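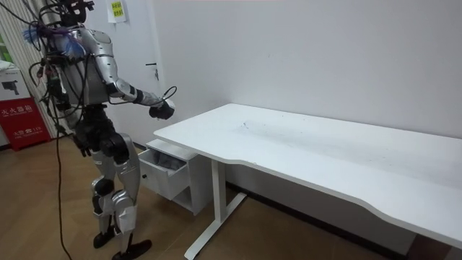
Anong Rojanasak, in a written reply to the draft of this section, objected that furniture height matters less to office staff than the hours they are asked to sit. The objection is fair, and the survey was changed to record both. Of the 1,364 forms sent out in Clillport, 103 came back without a figure for hours and were left out of Table 2.

Figure 4. White furniture, including a desk and a bedside cabinet, in one room.

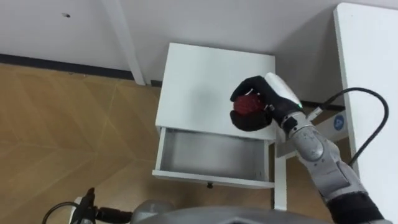

Staff at Uvon reported the longest sitting times, and nearly 40 percent of them said they had never changed the height of their chair. At Zarkomo the share was lower, although its desks are older and cannot be adjusted. We did not find that a newer desk led to fewer complaints of neck pain. Hours seated remained the stronger predictor at both firms, as Section 5 sets out.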